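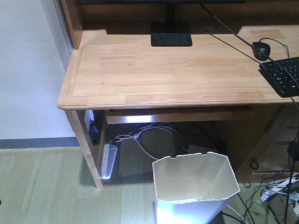

A wooden desk with a monitor stand, a mouse and a cable grommet at the back.

The second life of the office desk

By the Home & Work desk
September

When the insurance firm on the top floor of Dirnard House moved out last spring, it left 319 desks behind. The landlord wanted them gone in 8 days. Most would have been broken up for chipboard, but a small warehouse in Ovon took the lot.

Second-hand office furniture used to be a trade that dealt mainly with other offices. A firm closed, a dealer bought the contents, and another firm furnished its new rooms on the cheap. That still goes on, but at the Ovon warehouse more than half of the sales are now to people working at home. They come with a tape measure and the size of an alcove written on the back of their hand.

What they want has changed too. Big corner units hardly sell, as they won't go up a normal staircase. Plain, straight desks in real wood go within hours of being put on the floor. Solid timber can be sanded and oiled again, while a chipped laminate edge is hard to put right. Buyers also ask for a hole for the cables — a small thing, and a nuisance to cut neatly at home.

Prices vary a good deal. A scratched desk with a stuck drawer can be had for £30. A good one costs several times that, and delivery is extra outside the ring road.

The Pringle Street repair shop, three doors down, does well out of the overflow. It replaces runners, glues loose joints and shortens legs. The commonest job is a wobble, which is usually a bolt that was never tightened after the last move.

Not everything finds a home. Filing cabinets pile up in the yard, and the tall ones are sold for scrap. Some of the chairs from Dirnard House are still there, stacked by the gate under a blue sheet.

The warehouse opens at nine. By ten the best of the small desks have gone.

Related
Umau: the island that mends its own boats
How to oil a worktop
Is your spare room too cold to work in?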